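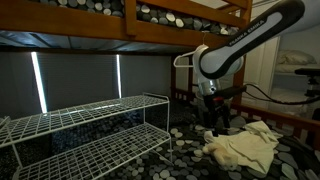 Le bras au-dessus du lit du bas, côté étagères. Visite du lundi 12 septembre.

Le site de Hastton ouvre ses ateliers deux fois par an, et la visite de septembre portait cette fois sur l'entretien des postes robotisés. J'y suis allé pour voir un seul poste, celui que tout le monde sur place appelle « la chambre » : un lit superposé en bois, du linge, quelques objets de maison et un bras Franka Emika qui travaille sous la couchette du haut. On y enregistre des gestes de rangement. Les visiteurs étaient reçus par petits groupes, chacun pour une demi-heure, et le nôtre est resté plus longtemps parce que le groupe suivant s'était perdu du côté du quai de livraison.

Le volume de travail est le premier sujet dont on nous a parlé. Un bras à sept axes a besoin de place pour passer le coude, et une couchette supérieure fait un plafond bas. L'équipe a donc limité la zone autorisée par logiciel : un plan horizontal sous les lattes, un autre au-dessus du drap, et une marge de chaque côté des montants. Entre les deux plans, il reste 600 mm de hauteur utile. La portée demandée le long du matelas est de 800 mm, pas davantage. Au-delà, le poignet se présente trop à plat et la pince ne peut plus descendre à la verticale sur les objets.

Ces limites sont vérifiées chaque matin avant la première série. Le technicien passe en guidage manuel, amène la pince près de chaque montant, lit la position et la compare à la fiche du poste. Si l'écart dépasse 2 mm, on reprend le calage du socle. C'est arrivé trois fois depuis le printemps, toujours après un changement de literie : quelqu'un s'appuie sur le lit, le lit bouge un peu, et les repères ne sont plus bons. Depuis, le lit de Grundholm (c'est le nom du modèle) est vissé au sol par quatre équerres.

Le câble est l'autre souci du poste. Il part de la pince vers la droite et pend légèrement avant d'arriver au support. Trop tendu, il tire sur le poignet et fausse la mesure d'effort. Trop lâche, il accroche le garde-corps du lit. L'équipe a essayé une gaine le long du bras, fixée par des colliers, puis l'a retirée : elle frottait contre le bois à chaque retour. La consigne actuelle tient en une ligne sur la fiche. On déplie le bras au maximum de la zone autorisée, on laisse une largeur de main de mou, on serre. Le câble est remplacé à date fixe, sans attendre le défaut. Le prochain changement est prévu en novembre.

Côté pince, l'entretien est simple. Les doigts noirs sont essuyés à l'alcool en fin de journée, car les peluches du linge s'y déposent et la prise devient moins franche sur les tissus fins. Les vis de la bride sont contrôlées au couple une fois par semaine. On nous a montré un jeu de doigts usés, posé sur l'établi : l'arête intérieure était arrondie, et l'un des deux portait une entaille laissée par un fil métallique. Les pièces de rechange viennent de chez Pelkonen, avec un délai assez long pour que l'atelier garde deux jeux d'avance.

J'ai demandé quels objets donnaient le plus de travail à la maintenance. Le cintre et l'étagère à chaussures en fil blanc, sans hésitation. Le crochet d'un cintre se prend facilement près du poignet, et une grille retient un doigt qui descend de travers. Dans les deux cas le bras s'arrête sur seuil d'effort. On ne force pas : l'opérateur coupe le mouvement, débloque, dégage l'objet à la main, puis refait le contrôle des repères avant de repartir. Le linge et les peluches posent peu de problèmes mécaniques.

Le carnet du poste est tenu sur papier. Il en était à 192 lignes le jour de la visite, une par intervention, du simple nettoyage au recalage complet. J'ai pu le feuilleter. Les entrées sont courtes, parfois deux mots, et la colonne « cause » est souvent vide — le responsable d'atelier a reconnu que c'était le point à améliorer.

Un second poste du même type est en montage à Prundton, avec un lit simple. Le socle y sera monté sur rail, pour pouvoir reculer le bras pendant qu'on refait le lit. À Hastton, il faut encore se glisser entre le bras replié et le matelas pour changer le drap, alimentation coupée et clé retirée.

Pour ceux qui voudraient s'y rendre : l'inscription se fait à l'accueil du site, les chaussures fermées sont obligatoires, et le parking visiteurs est derrière le bâtiment. Il vaut mieux demander le groupe du matin si l'on veut assister au contrôle des repères.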